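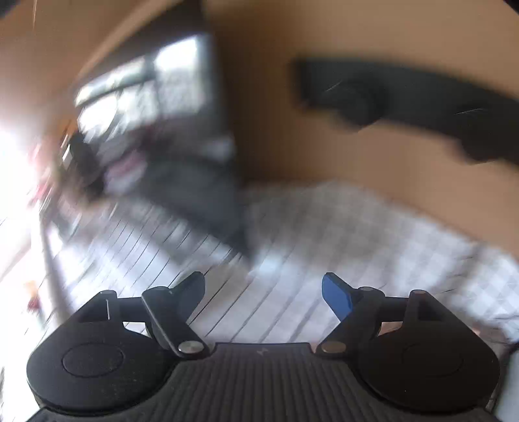
Page last changed: Sat 23 November

Background noise in shared study rooms at Jaltby: second-stage report
Roscoe Sorensen and Trevor McKinnon

1. Scope

The first stage of the project, handed in last January, dealt with the reading room in the Royer building only. The second stage extends the measurements to the group study room on the floor below and compares the two. Both rooms have the same floor area and ceiling height. They differ in wall finish and in the position of the ventilation outlet.

2. Method

Sound levels were logged with a class 2 meter set to A-weighting and slow response. The meter stood on a tripod at seated ear height, away from walls and windows. Each session lasted 200 minutes and gave one reading per minute. Sessions were held over seven working days, with the ventilation at its normal daytime setting.

The meter was checked against a calibrator before and after each session. Drift was within the maker's tolerance except in one session, which was discarded and repeated. Doors were left as the users of the room wanted them, and their position was written down at each change.

A second set of readings was taken in the empty rooms in the evening. These give the steady background level from ventilation and from traffic on Grusley Road.

3. Results

Of the readings taken in the group study room, 423 were above the target level we had adopted from the first stage. Most of these fell in the late morning, when the corridor outside is in heavy use. Readings taken with the door closed were lower in every session.

The evening readings showed little difference between the rooms when the ventilation was off. With it on, the reading room was the louder of the two. The outlet there is directly over the window desks and has no lining.

Reverberation time was estimated from balloon bursts at two positions in each room. The group study room has the longer decay at all frequencies, as expected from its painted walls. The spread between positions was large at low frequencies – the lowest band has been left out of the tables.

4. Sources of error

The log of door positions was kept by hand and has gaps. The balloons were from two packs and did not burst with equal force. Speech close to the meter could not be separated from speech elsewhere in the room.

5. Further work

Trurkico has lent a set of absorbent panels for the third stage. They will be fixed to the long wall of the group study room and the same sessions repeated. A door closer has also been requested from the building office.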